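**Progress report to Kerdale, August – grasp selection from wrist views**
Prepared by Aled Owen, Arex

Work this period was on the second method in the plan, which picks a side contact from the wrist camera alone. The first method, using the head camera, is finished and serves as our baseline. It handles furniture well enough, and we kept the cabinet task in the set for that reason.

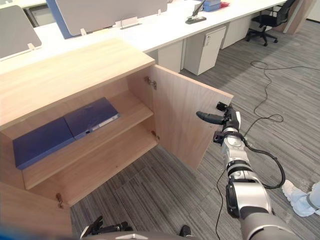
*Fig. 1. Cabinet task, head view: right-hand door open, two binders on the shelf.*

The data set now holds 729 labeled episodes. We added film-wrapped items after the Zullside review, where reflections had been raised as a risk. Glare on the film gives false edges, and the baseline often places the finger short of the real side.

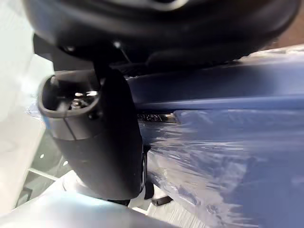

*Fig. 2. Wrist view, finger against the left side of a film-wrapped blue object.*

On wrapped items the new method chose a usable contact in 74 percent of held-out episodes. Most of the misses come from views where the top edge of the item is hidden by the finger. Maddocks has suggested scoring those views separately – we agree and will do so in the next report. 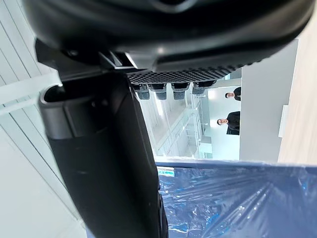
Background clutter had less effect than we expected. Masking everything beyond the item changed the result by 3 points, so we have dropped masking from the pipeline.

Still open:

- relabel nine episodes with wrong contact times
- repeat the cabinet runs with the new method
- send Kerdale the revised scoring sheet

Spending is on plan.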